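Why Does Bread Rise?

Food Explained, for ages 8 to 11
By Danang Kwok

A loaf of bread starts out as a lump of dough about the size of a grapefruit. A few hours later it has doubled, and after baking it is full of holes. Flour can't do this alone. Neither can water or salt. The ingredient that does the work is yeast, and yeast is alive.

What is yeast?

Yeast is a fungus, which puts it in the same big family of living things as mushrooms and mold. Each yeast is a single cell. It is far too small to see without a microscope. When you look at a spoonful of dry yeast from a packet, every tan grain is made of a huge number of cells stuck together.

The yeast in a packet is asleep. Bakers say it is dormant. It was dried at the factory, and without water it can't eat or grow. Add warm water and the cells wake up within a few minutes.

Wild yeast lives in many places. It is on the skins of grapes, on grains of wheat and in ordinary flour. Before there were packets, bakers mixed flour and water in a jar and waited for the wild yeast to grow. Some bakers still do this. The mixture is called a sourdough starter, and it has to be fed with fresh flour to keep it going. The bakery on Cruzado Street in Batusden, where I learned to make rolls, keeps its starter in a big crock and has fed it every day for 34 years.

What does yeast eat?

Yeast eats sugar. You may be thinking that plain bread has no sugar in it, and many recipes don't ask for any. But flour is mostly starch, and starch is made of sugars joined in long chains. When flour gets wet, substances in it called enzymes (say EN-zimes) start cutting the chains into short pieces. The yeast eats the pieces.

When yeast eats sugar it makes two things. One is a gas called carbon dioxide. It is the same gas that makes the bubbles in soda, and the same gas you breathe out. The other is a little alcohol, and most of that goes off into the air when the bread bakes. The whole process has a name: fermentation.
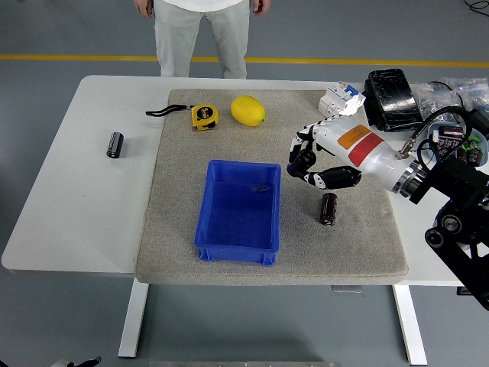
Why doesn't the gas escape?

If you blow through a straw into a glass of water, the bubbles come up and pop. Dough holds on to its bubbles. The reason is a stretchy material called gluten.

Wheat flour contains two proteins. When they get wet, they link up and form gluten. At first the gluten is a tangled mess. Kneading, which means pushing, folding and turning the dough, pulls the tangles into long stretchy sheets. The sheets trap the gas the way the skin of a balloon traps your breath.

You can check whether dough has been kneaded enough. Pull off a piece the size of a walnut and stretch it gently between your fingers. If it tears right away, keep kneading. If it stretches thin enough to let light through, it is ready. Bakers call this the windowpane test.

Rice flour and corn flour have no wheat gluten in them. Bread made only from those flours needs something else to hold the bubbles, and it is usually flatter and more crumbly.

How warm should the dough be?

Yeast works slowly when it is cold and faster when it is warm. In a refrigerator, dough can take all night to rise. On a warm kitchen counter in June it might take an hour. If the water is very hot, the yeast dies and the dough will not rise at all.

Water for dry yeast should feel warm on your wrist, like a bath for a baby. If you have a kitchen thermometer, 42 degrees Celsius is warm enough for most packets. Read the packet too, as some kinds are mixed straight into the flour and don't need warm water first.

What happens in the oven?

For the first few minutes in the oven, the dough rises faster than before. The yeast speeds up in the heat, and the gas already inside the bubbles expands. Some of the water turns to steam, and the steam pushes on the bubbles too. This last quick rise is called oven spring.

Then the inside of the loaf gets too hot for the yeast, and it dies. The gluten becomes firm and the starch sets. By this time the bubbles can't shrink back. They become the holes you see when you cut a slice. The outside gets hotter and drier than the inside, so it turns brown and makes a crust.

Can bread rise without yeast?
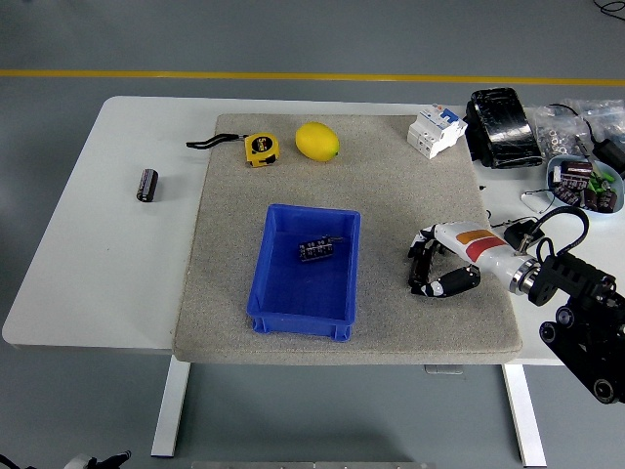
Some breads rise with baking soda. Irish soda bread is one, and so are many muffins, pancakes and quick breads. Baking soda is a mineral powder, so it isn't alive and doesn't need to be fed. It needs an acid. When the two meet in a wet batter, they make carbon dioxide at once. Buttermilk and yogurt are acids that bakers use often. So is the juice of a lemon, like the bright yellow one lying on its side next to the tape measure. Because the gas comes so quickly, a soda batter should go into the oven soon after it is mixed.

Baking powder is baking soda with a dry acid already mixed in. Add something wet and it starts to work. Most baking powders work a second time when they get hot.

There are also breads that don't rise much at all. Tortillas, matzo and many kinds of crackers are made to be flat.

Try it: blow up a balloon with yeast

Ask an adult before you start. You will need:

A clean, empty plastic bottle with a narrow neck
A balloon that fits over the neck
One packet of dry yeast
Two teaspoons of sugar
Half a cup of warm water
A funnel
A bowl of warm water that the bottle can stand in

1. Stretch the balloon a few times with your hands and let it go soft.

2. Put the funnel in the bottle. Pour in the yeast and then the sugar.

3. Pour in the half cup of warm water. Take out the funnel and swirl the bottle.

4. Pull the balloon over the neck of the bottle.

5. Stand the bottle in the bowl of warm water.

6. Look at it after 15 minutes, then again after half an hour.

The liquid should have foam on top, and the balloon should begin to stand up. It is filling with carbon dioxide. If nothing has happened after an hour, the yeast may be too old or the water may have been too hot. Try again with a new packet.

When you have finished, pour the liquid down the sink and rinse the bottle well. Don't drink it.

To take it further, set up two bottles. Put one in warm water and one in cold water, and wrap a piece of string around each balloon at its widest part to see which has grown more. Or leave the sugar out of one bottle. Change only one thing at a time, or you won't know which change made the difference.

Questions readers sent in

Why is there salt in bread?
Mostly for taste. Salt also slows the yeast down a little and makes the gluten stronger. Bread made without it rises quickly and tastes dull.

Why do some recipes tell you to punch the dough?
Pressing the dough down after the first rise lets out the biggest bubbles and spreads the yeast around, so it finds more food. You don't have to hit it hard. Pressing with your knuckles is enough.

Can I eat raw dough?
No. Raw flour can carry germs that make you sick, and the yeast would go on making gas in your stomach. Wait for the baked bread.

My loaf had a giant hole under the crust. What went wrong?
The dough was probably not pressed down and shaped tightly, so a large pocket of gas stayed inside. It is still good to eat.

Words to know

Carbon dioxide: a gas made by yeast, and also by your body when you breathe.
Dormant: alive but resting.
Enzyme: a substance that helps break food into smaller parts.
Fermentation: what happens when yeast turns sugar into gas and alcohol.
Gluten: the stretchy material in wheat dough.
Knead: to push and fold dough until it is smooth.

Next in Food Explained: Why Do Onions Make You Cry?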